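Storing Honey and Using Up the Wax at Home

If you keep a hive or two, or you have a neighbor who does, sooner or later you will end up with more honey in the kitchen than you know what to do with. I have had bees at the bottom of my yard for a good many years now, and I still get a little thrill when the first jars line up on the counter! Over that time I have picked up a few habits that save me a lot of sticky doorknobs, and I thought I would write them down.

Keep it out of the fridge. Cold makes honey set faster, and then you are chipping at it with a spoon. A cupboard away from the stove suits it very well. Put the lid on tight, too, as honey pulls moisture out of the air and can start to ferment if it takes on enough of it.

When a jar does go grainy (and most of them will, sometime around February in my house) don't throw it out. There is nothing wrong with it. Stand the jar in a pan of warm water, not boiling, with the lid loosened, and leave it there while you get on with something else. Stir it now and then. I used to use the microwave until Rosemarie Reuter, who taught me most of what I know about bees, caught me at it one Friday and gave me quite a talking-to. It heats in patches and you lose that lovely flowery smell.

Measuring is easier if you wipe the inside of the cup with a drop of cooking oil first. The honey slides right out, every bit of it, and you don't have to go around with a spatula. If you are swapping it for sugar in a cake, use a bit less honey than the recipe asks for in sugar, cut back a little on the other liquid, and turn the oven down a touch — honey browns quickly.

Now for comb. Cut comb wants a long, thin knife with a clean edge. Dip the blade in hot water, wipe it dry, and press straight down in one go, without sawing. Dip and wipe again before the next cut. Let the pieces drain on a rack over a tray for a few hours, overnight if you can stand to wait, and save what drips for your tea. 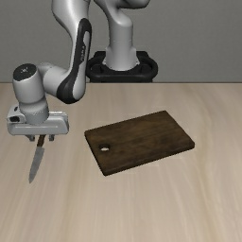

Knife held point down over a wooden tabletop.

Save your wax scraps as well. Rinse them in cool water, tie them in a piece of old cotton, and melt them slowly in a pan you don't mind giving up, set inside a bigger pan of water. Never melt wax right on the burner, and don't leave it alone even to answer the door. Once it has cooled you can lift off the clean disc and scrape the dark bits from underneath. Kumiko Kikuchi rubs hers on sticky drawer runners, and I have done the same with my old dresser ever since.

One last thing, and please do remember it: no honey for babies under a year old, not even a taste on a finger.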